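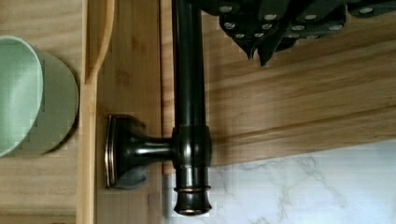
WHITLOCK, 7 September 2020 – Esby, the family-run maker of bathroom and kitchen hardware, is delighted to introduce Jalham, a new collection of rails, hooks and towel bars in dark oil-rubbed bronze. It goes on sale this month in the Esby shop in Whitlock and through the company's mail-order catalog.

The collection has been a long time coming, and everyone at the shop is very happy to see it on the shelves at last. Customers have been asking for a warmer, darker finish for years (some of them every time they stop in!), and designer Hye-jin Cha spent most of last winter working out the shapes, with a good deal of help from the finishing room.

"I grew up in an old house where every knob and rail had been rubbed bright in the spots people touched," said Cha. "I wanted these pieces to feel like they could belong in a home like that – or in a brand new apartment, for that matter."

Jalham includes 12 pieces, from a single robe hook to a long towel bar, and each comes with mounting screws and a paper drilling template. The first run is limited to 250 sets, with more to follow once the finishing room has caught its breath.

To celebrate, Esby will give five percent of September sales from the collection to the Whitlock library's reading room fund, a cause close to the heart of owner Sun-ja Bae, who learned to read English there as a girl.

Samples of the finish can be mailed to builders and decorators free of charge. Please write to Dorottya Vida in the Esby press office, who will gladly help with prices, samples and interviews.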